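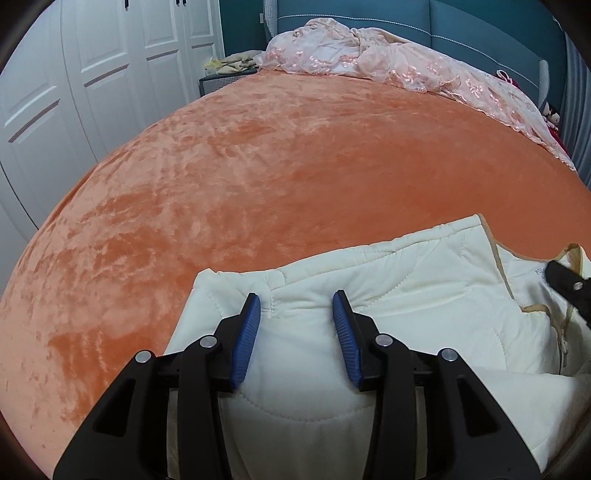

Donnie Matheson
April 30, 2025

1/ Every spring the same advice does the rounds. Fold your winter duvet into thirds, roll it, tuck it into its own corner and it will "keep its loft" until autumn. I have some doubts, and I have a white quilted comforter on an orange blanket to argue them with.

2/ Start with the thirds. A quilted comforter doesn't want to be in thirds. You get the first fold down, smooth it, feel pleased, and by the time you've walked round to the other side of the bed it has puffed up and slid. The people in the videos either have very flat bedding or very good editing.

3/ Scalloped stitching makes it worse, if you ask me. Straight channels give you a line to fold along. Curves give you a lump. Pinch it anywhere and the whole lot bunches up into a ridge, and then you've got a ridge in the middle of your neat parcel.

4/ I'll give the tan binding some credit. It's a useful thing to have an edge in a different colour from the rest when everything else is white on white. You can see which layer you've got hold of. I used to have a plain one and spent half of every laundry day looking for a corner.

5/ Someone in Milldale (hello, you know who you are) told me I should be folding on the floor. On the floor! Where the crumbs are. A big bed is the only surface in most homes large enough for this job, and I'm not giving it up for the carpet.

6/ Although. The plush blanket underneath. The tip sheets say leave a blanket on the bed while you fold because it "grips" the duvet and stops it sliding. It does grip. It also comes with you. Pull the comforter towards you and the blanket follows like a dog. I've read the word "grip" in 3 different guides now and none of them mention this.

7/ Also, orange fluff on white fabric. I'll leave that there.

8/ Care labels next. "Always check the label" – fine, lovely, I'd like to. The one on this comforter has small faint blue letters and I can make out a P and an O. Could be polyester. Could be anything. What am I meant to do with P and O?

9/ So I do what everybody does, which is guess. Cool wash, low heat, two tennis balls in the dryer. The tennis balls are another thing I don't fully believe in, but the noise makes me feel as if something is being done.

10/ Somebody always pops up at this point to say take it to the launderette. I did, last September. The big drum at Clotmont had a queue and the dryer ate my change. It came home clean enough. It would have come home clean enough from my own machine.

11/ Now, storage bags. I posted about the Ponden vacuum bag last year and got 1,304 replies, most of them from people telling me I'd closed it wrong. I had not closed it wrong. I'd closed it, sat on it, closed it again, and a week later it was the shape of a pillow. The second one did the same.

12/ Even when the bags do stay flat I'm not convinced they're doing the filling any favours. Months squashed like a kipper, then one shake and it's meant to be good as new? You can tell me it springs back. I slept under it. It sprang back in places.

13/ The Yap box I like better. It's a cloth box with a lid, it doesn't claim to do anything clever, and it goes on the wardrobe shelf. The only trouble is you have to fold the comforter to the size of the box, so we're back at post 2.

14/ On wardrobes: a whole row of white doors looks like endless storage to anyone visiting. Open them. Coats, a suitcase with another suitcase in it, the good towels that never get used. There's one shelf wide enough for bedding and it's the top one, so everything you fold ends up being lifted over your head, where it unfolds.

15/ What I do now, for what it's worth. Fold in half towards the headboard. In half again. Press the air out with my forearms, starting at the folded side. Then over once more from the end, and straight into the box before it gets ideas. It takes me 5 minutes and it isn't pretty.

16/ No rolling. Rolling is for sleeping bags. I tried it on the comforter and ended up with something like a big white slug that wouldn't go through the wardrobe door.

17/ If you've got a method for curved quilting that works on a thick one, I'll try it. I'd want to see it done start to finish though, with no cut in the middle, and I'd want to see the same duvet at the end as at the beginning.

18/ And please stop sending me the one with the pillowcase. I've tried the one with the pillowcase.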